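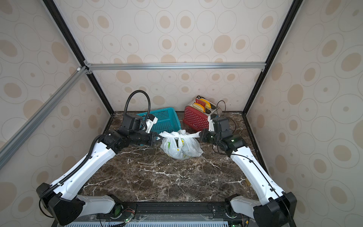
Kpodo bag-and-basket set, README
Last touched 30 Dec 2021, Zixuan Dong

Quick notes so the thing is usable before everyone's back in January. Will tidy later. If something reads wrong, ask me or Beat Ruchti.

What it is

Small set about one household job: shopping comes home in a plastic bag, gets onto the counter, bag gets dealt with, contents go in the basket. 893 clips. Tabletop only, no pantry, no fridge. Other kitchen stuff may sit on the table and mostly does nothing.

The things

Bag. Thin white plastic carry bag, two handles. Knotted or bunched up in many clips. Has a yellow-green printed logo, please don't try to label what it says, half the time it's folded in on itself.

Basket. Teal plastic, holes all through the sides. Lives at the back left. Call it "basket" in every label. Not crate, not bin, not tub. We had all four in the first pass and it was a mess to clean up.

Toaster. Red with white polka dots, silver top. Toy bread, yellow crust and orange middle. The bread is its own label, toy_bread, even when it's sitting in the slots. Cord comes out behind, leave it unlabelled.

Tabletop. Dark brown marble look, white veins. The veins matter more than you'd think, see Known problems.

Walls. Beige patterned paper, ovals all over. One label, "wall", for the lot.
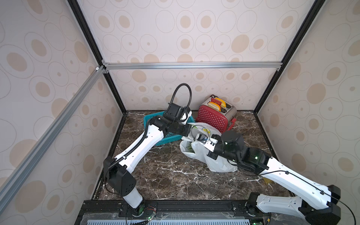 Vernen Notes, Issue 37, page 6

Layout

Basket goes back left, toaster back right when it's in. Leave the middle clear for the bag. Don't centre the basket, the 2 older batches did that and the bag kept ending up behind it where you can't see the knot. Those batches are in /old and shouldnt be mixed in.

Basket doesn't have to be dead straight. Few degrees either way is fine.

Labels for the bag

bag_tied: knot visible, or handles clearly tied together
bag_open: mouth open, you can see in
bag_flat: nothing much in it, lying down
bag_unsure: anything else. Use it. It's not a failure to use it

"Crumpled" is not a state. A crumpled bag can be tied or open. If you can't see a knot and can't see the mouth, that's bag_unsure, doesn't matter what the clip before it said.

Handles get labelled seperately, handle_1 and handle_2, whichever is nearer the basket is 1. If one's tucked under, skip it, don't guess.

Contents: label only if you can name the thing through the plastic. A dark shape is "item_unknown". Beat wants a colour field too, haven't added it yet.
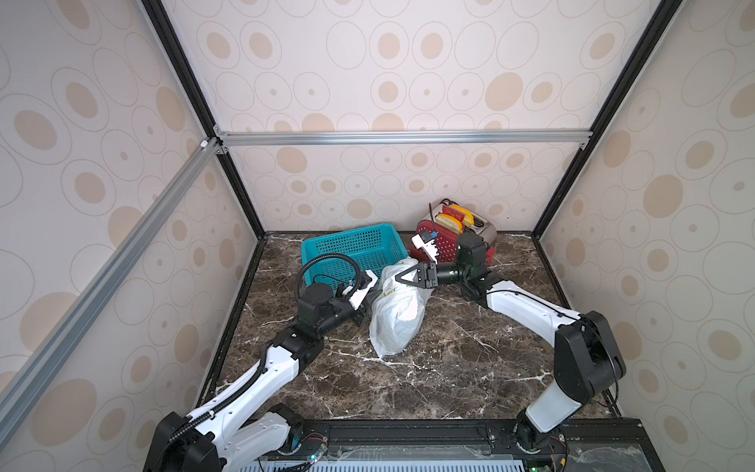 2 min read

Known problems

White veins on the table next to a white bag. Outlines drift along the vein, especially low down where the plastic goes thin. Check every outline at full zoom before you save.

Shine on the plastic. Some of the logo disappears. Fine.

Toaster dots got tagged as separate objects by the auto pass. Most are fixed. If you find more, delete them and put the clip number in the sheet.

Basket holes: do not cut them out of the outline. One solid shape.

Spelling in the labels is "colour", with the u. The export script from Prastum flips it to "color" for some reason and then the loader falls over. Run fix_names first, every time, even if you think you already did.

Splits

Train and test are split by bag, so the same bag never turns up in both. Please keep it that way if you add clips. No validation split yet.

Using it

Fine inside Vernen for anything. Outside, check with Beat first. Credit line is "Kpodo bag-and-basket set, Dong and Ruchti".

To do

colour field
more open bags, way too many tied ones
paper bags maybe
redo the /old labels or just bin them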